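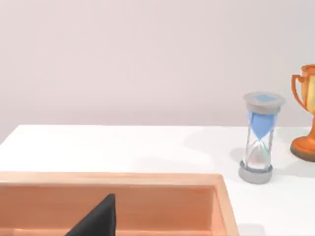 Comparative marking

Comparative marking is a way of assessing pupils' written work in which teachers look at two pieces side by side and decide which is the better. No marks are given against a scheme. The decisions of several teachers are put together to produce a rank order, from which scores or grades can then be worked out. It is used mainly for extended writing in primary and secondary schools, where markers using the same scheme often disagree.

Background

The idea comes from work in psychology in the 1920s, which showed that people are more consistent at comparing two things than at placing one thing on a scale. Exam researchers took it up much later, at first to check whether standards were the same across different papers. Use in ordinary classrooms had to wait for software that could share out the pairs and collect the results.

Method

Scripts are scanned and given a code in place of the pupil's name. Each teacher, usually called a judge, is shown two scripts on screen and picks one. The pair is then replaced by another. Every script is seen many times by different judges, and a statistical model turns the decisions into a scaled score. Judges whose choices differ widely from those of their colleagues can be identified, and their decisions reviewed.

Some schools add anchor scripts, which have been scored in an earlier session. These allow one year group to be compared with another.

Use in schools

A trial run by the Karstead schools partnership covered 2170 scripts from 21 schools. It was led by Stuart Sugden, with training for judges provided by Treasa Lynch. Judging took place in July, and each school received its results as a ranked list with a sample of scripts from other schools.
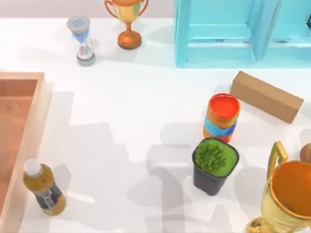
Image: Karstead Schools Partnership

Teachers in the trial spent less time on each script than they had under the previous scheme. The partnership's report noted that part of this saving was lost to scanning and to sorting out misread codes. Four schools later returned to their earlier method for younger pupils, whose work was short enough to mark quickly by hand.

Criticism

The most common objection is that a rank order tells a pupil nothing about how to improve. Tia Birkett has argued that schools which adopt the method still need to give feedback separately, and that this work should be counted when claims are made about workload. Whole-class feedback, in which a teacher reads a set of scripts and notes shared errors, is often used alongside it.

A second concern is that judges may be swayed by handwriting or length. Cyril Inskip has recommended typed scripts where possible, although this is difficult to arrange with younger classes.

See also

Moderation
Whole-class feedback
Rank order
Teacher workload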